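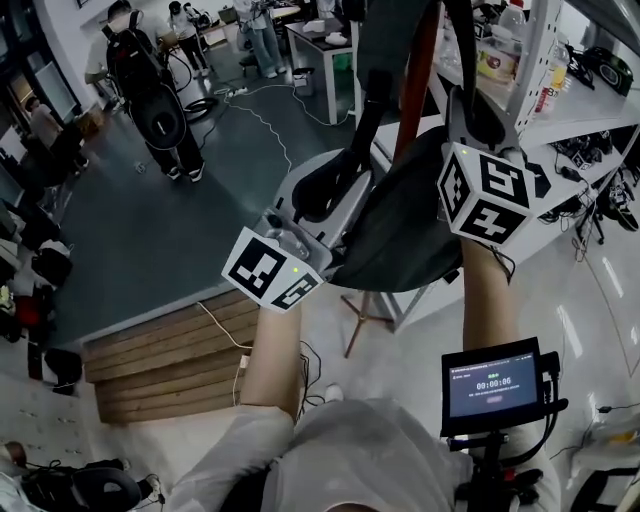
Grey bag, black strap, tripod stand underneath.

March 11, 2025
Bag bench — strap anchors, thread, reproofing

Started with the strap anchors again. The box-and-cross pattern we have been using on the small daypacks is holding at the webbing but the cloth behind it is giving up. On the three returns from Murmont the tear starts at the bottom corner of the box every time, on the side that rubs against the hip. The stitches themselves are intact. You can pull the whole anchor away with a neat square of cloth still attached.

Tried two changes on offcuts.

First, same box, but with a patch of the heavier Grekar cloth behind it, cut with the corners rounded off and running well past the stitching on all sides. Second, no patch, but the bottom row of the box swapped for two short bar tacks with a gap between. Loaded both on the hook with the water jug, same as last time, and added a litre at a time.

The patched one held to 69 kg, which is as far as the hook scale can be trusted. Some puckering at the top row, no broken threads. The bar tack one went at 41, and it went suddenly. Same sort of tear as the returns, only starting at the outside end of the left tack. I had expected that one to do better and would like somebody else to repeat it before we drop it, as my tacks were pretty dense and may have just perforated the cloth.

Thread. Opened the new Skorkent cone, the 2000 m one. Colour is close to the old charcoal but a bit browner under the bench light. Fine for linings and inside seams. For topstitching on anything that already has the old thread in it, use up the last of the old cone first. The new thread also wants less tension. I came down nearly a full turn on the top dial before the loops underneath went away. Bobbin left alone. If you switch back, remember to put it up again.

The Charvát machine is skipping on anything over four layers. New needle made no difference. Went up a size, still skipping. Cleaned out under the needle plate, where there was a felt pad of lint the size of a coin, and it got better but did not stop. It skips most when it comes down off a thick seam, so I think the presser foot is tipping. A folded scrap under the back of the foot fixes it for now. There is a stack of folded scraps in the tray, please leave them there.

Reproofing. Measured water pickup on the older cotton panels we waxed before Christmas. Dry weight of the test panel was 136 g. After ten minutes under the shower head and a shake it was 158 g. The unwaxed piece from the same roll also started at 136 g, which saves some arithmetic, and finished at 231 g. So the wax is still doing most of its work after a winter in the unheated store. Folds are the weak spot. There is a pale line across the waxed panel where it was doubled over the rail, and water came through along it inside the first minute.

Rewaxed along the fold with the block and the heat gun on low. Went on patchy. The cloth has to be properly warm before the block touches it, and with cold hands in a cold room it is easy to be impatient — I was, and had to go back over half of it. Left it hanging overnight. Do not fold it.

Cutting. The gusset template for the daypack is short by roughly 6 mm. The cardboard has worn down at the notch end from being traced so often. I checked it against the paper original and against a finished bag. Explains why the last few gussets had to be eased in. Made a new one from the thin plastic sheet and wrote the seam allowance on it. Old one is in the recycling.

Still to do

— Repeat bar tack test with longer stitches, fresh cloth
— Patch anchors on all three Murmont returns, both sides, even where only one has torn
— Look at the presser foot against the one from the spare machine
— Order webbing, the 25 mm is down to the last few metres
— Weigh the waxed panel again in May, same shower, same ten minutes
— Zip sliders: two of the new bag came with no stop, check the rest before sewing any in

Bench light is flickering when the heat gun is on. Probably the power board. Have moved the gun to the wall socket.

Recent entries
Zip tape shrinkage after a hot wash
Waxing cotton panels, first batch
Seam tape that would not stick
Sharpening the long shears
Hip belt padding, two foams compared

Workshop notebook | Contact the bench | Back to top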